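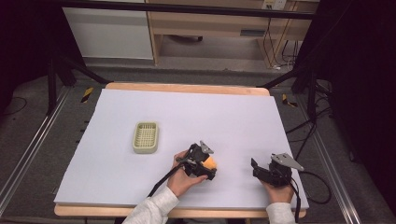 Changes to the Grosham airport shuttle for the winter timetable

The winter timetable for the shared shuttle between Flomach airport and Grosham starts in October. The route is the same as last year as far as the Hutapea junction. After that the bus takes the valley road and skips the upper village, which is now served by a separate connecting van. Passengers with a booking for the upper village do not need to rebook. The transfer between vehicles is included in the fare and is shown on the ticket as a second leg with its own seat number.

Departures from the airport leave from bay 20, on the ground floor of the coach station. The old stop outside arrivals is closed to coaches and drivers can't pick up there. Allow up to 20 minutes to walk from the baggage hall with skis. The last shared departure is at 9:40 p.m. Flights landing after 8:30 p.m. should be matched with a private transfer, as the shared service is not held for late arrivals.

Luggage

Each passenger may bring one suitcase, one cabin bag and one ski or snowboard bag. Ski bags go in the rear locker and must be closed at both ends. Boots packed in a separate bag count as the cabin bag. Bikes are not carried in winter. Oversize items have to be added at the time of booking and confirmed by email before travel; a note in the comments box does not reserve the space.

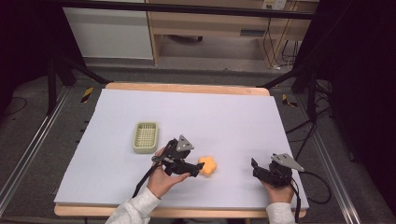 Child seats are fitted before the vehicle leaves the depot, and for that reason the age and weight of each child must be entered on the booking form. Seats can't be swapped at the airport. Booster cushions are kept on board all vehicles.

Return transfers

Pickup times for the return trip are sent by text message at 6 p.m. on the evening before departure. The time is worked out from the flight number, so an incorrect flight number gives an incorrect pickup. Passengers who have not received a message by 7 p.m. should call the Grosham desk. Saturday road conditions are no longer used as a fixed allowance. The schedule now adds time according to the traffic forecast issued that afternoon.

Pickup in Grosham is from the Bovero parking lot, next to the ticket office for the gondola. Hotel pickup is available on private transfers only. The lot has a covered waiting area but no heating and no luggage storage.

Road closures

If the valley road is closed for avalanche control, the shuttle runs by way of the lower bridge, which adds 100 minutes in each direction. Closures are posted on the booking page and sent to the phone number on the booking. Tickets can be moved to a later departure on the same day at no charge while seats remain. Refunds are handled under the normal terms.

Questions about group bookings and invoices go to Rosaura Ríos at the Grosham desk, extension 332. Groups with their own coach need a parking permit for the Bovero lot, and permit forms are available at the same desk.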